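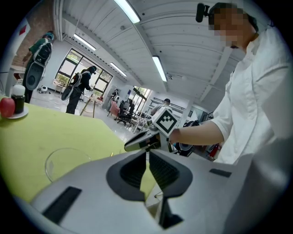
I finally got a copy of the second Kilico album on Friday and have played it enough times to write something. The first record had one good side and one side of leftovers. This one is more even, and the drums are much better recorded. It's slow to get going, though, and I was halfway through side one before I stopped thinking about lunch, which would have been the apple on the little white plate next to the jar. From the fourth song on it picks up. The guitars are tuned lower than before and the singer has mostly quit rapping, a good decision.

Tsehay Ejigu wrote in July:

> I saw them open for Natanlow in a room that holds 300.
> Over 100 people left before the last song. The new
> material sounded like the old material played slower.
> I don't expect much from the album.

I was at the same show and I don't agree about the songs. The sound was bad that night and you couldn't hear the bass at all. On the record the bass carries most of "El Ouafi," and that's the best thing they have done so far.

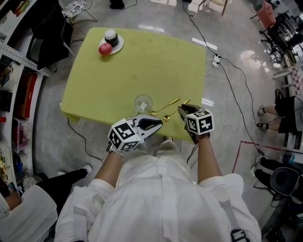
The whole album runs 43 minutes and could lose the two instrumentals. My copy also has a skip near the end of side two, so if anyone else bought the Niltden pressing, please check yours and let me know. The sleeve has no lyrics this time. 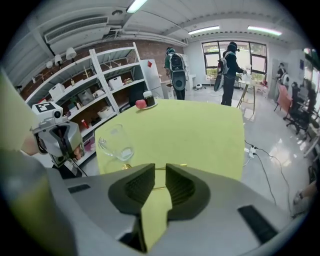

Natnael Derese wrote to me off list that the skip is on his copy too, in the same spot, and that the store exchanged it without a receipt. He likes the instrumentals and would cut the ballad. I'd keep the ballad.

Killian Le Goff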